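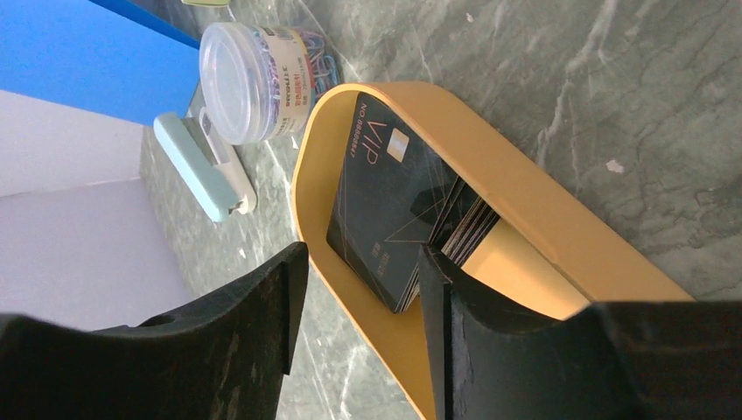

Handling thin card stock with a parallel gripper: working rules for desk cells

Scope

These rules cover picking and placing stacks of plastic or coated cards on hard countertops with a two-finger gripper and a wrist camera. They apply to all desk cells at the Hurnotdale site. Nipon Sangkhawat maintains them and reissues them each May.

Before the first pick

1. Inspect both fingertips. Scuffs on the outer faces are acceptable. A burr on an inner edge is not – it will mark the top card. Dress it or swap the finger.
2. Set the grip force limit to 13 N. Do not raise it to fix a slipping stack. Correct the approach instead.
3. Confirm the tray position. Trays are not clamped, so teach the pick relative to the tray rim and never to the countertop.
4. Check what else is within reach. Staplers, clip containers and folders may stay on the surface if they are outside the finger sweep plus 23 mm. Record them in the cell sheet.

Approach

Come in along the long axis of the stack with the fingers open. Stop above the rim and take a still. Black cards on a gold tray give good contrast at the outline but poor contrast between cards, so do not rely on the camera for a card count.

Polished stone throws glare. If a bright patch touches the tray outline in the still, move the lamp or rotate the wrist and repeat. Veining in marble can be read as an edge by the Gronness detector; mask everything outside the tray before running it.

Closing on the stack

Close at 100 mm per minute until first contact. If the lower cards are fanned, square the stack with one finger against the tray wall, open, and re-center. Keep fingertips off the contact chip and any fine printed lines. Lift only when both fingers report contact.

If one finger touches early, stop. The usual cause is a tray lying at an angle to the taught path. Re-teach the angle – do not push the tray straight with the gripper.

Records

Log the force limit, tray angle and any stop under the Evatex job number. The Hettiarachchi tray set was qualified over 1,448 picks at these settings. Changing the finger shape or the tray finish voids that result, and the qualification must be run again in full.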